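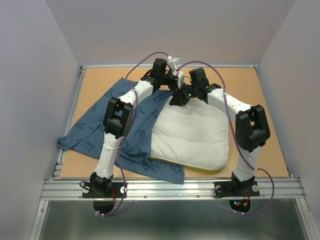 ¿Se puede impugnar un contrato de alquiler firmado con firma electrónica simple?
Se puede intentar, pero el hecho de que sea "simple" no lo anula por sí solo: lo que pesa es lo que cada parte consiga probar sobre quién firmó, cuándo y qué texto tenía delante.

Abro hilo, que llevo todo el mes con esto en la cabeza y me parece de lo más bonito que tiene ahora mismo el derecho probatorio (sí, he dicho bonito).

1/ Empiezo por la base. En Europa tenemos el reglamento eIDAS y tres niveles: simple, avanzada y cualificada. La cualificada se equipara a la manuscrita. Las otras dos no, pero tampoco se pueden rechazar como prueba solo por ser electrónicas. Ese matiz da para años de pleitos.

2/ El caso que me tiene enganchada: una inmobiliaria, Hestimex, reclama rentas a un inquilino que dice no haber firmado nunca. Contrato enviado por correo, clic en "Acepto", código por SMS y listo. En la demanda aportaron el PDF y punto. El PDF pelado, sin nada más!!

3/ El inquilino lo impugna, claro. Y entonces toca correr: pedir a la plataforma (Rukalance, la que usaban para todo) el registro completo de la firma. Llegaron 433 páginas. Me las he leído enteras y lo he disfrutado muchísimo, no me juzguéis.

4/ Qué hay en un registro así: la IP, la hora de apertura del correo, la hora del clic, el número al que se mandó el código y el hash del documento. El hash es mi parte favorita. Es como una huella del archivo: si alguien cambia una coma después, la huella ya no coincide.

5/ Ahora bien, ojo con lo que demuestra cada cosa. El hash te dice que el texto es el mismo. De quién tenía el móvil en la mano no te dice nada. Mucha gente mezcla integridad e identidad, y en sala se nota enseguida.

6/ Para la identidad ayuda lo de alrededor: si el teléfono está a nombre del inquilino, si pagó la fianza desde su cuenta, si mandó un correo preguntando por la caldera. En este asunto había una transferencia de 600 euros con el concepto "reserva piso". Para mí vale más que media pericial.

7/ Y aquí viene lo práctico. Si en tu empresa firmáis así, descargad el certificado de evidencias el mismo día y guardadlo junto al contrato. Caldeira, una gestoría con la que colaboro, revisó su archivo en marzo: 3.305 contratos, y en 152 faltaba el certificado. Ya los están recuperando - menuda paliza, pero qué alegría ver que alguien se lo toma en serio antes del susto.

8/ Me preguntáis por privado si conviene pasarse a la cualificada para todo. Yo no lo haría. Para un alquiler corriente, una avanzada bien documentada me deja dormir. Para avales o importes grandes, sí que me iría a la cualificada sin pensarlo.

9/ ¿Y si eres tú quien dice que no firmó? Dilo pronto y dilo claro, en la contestación o en la audiencia previa, según cuándo se aporte el documento. Y concreta qué niegas: si la autoría, si el contenido, si las dos cosas. Un "impugno todo" genérico suele llegar muy flojito.

10/ Estoy preparando otro hilo con la factura de la pericial informática de Cena, otro asunto parecido donde se discute quién la paga. Hay un auto ahí que me encanta.

Lo de siempre: esto es divulgación, cada caso tiene sus papeles y hay que mirarlos. Si tenéis sentencias de audiencias provinciales sobre códigos por SMS, pasádmelas, que las colecciono!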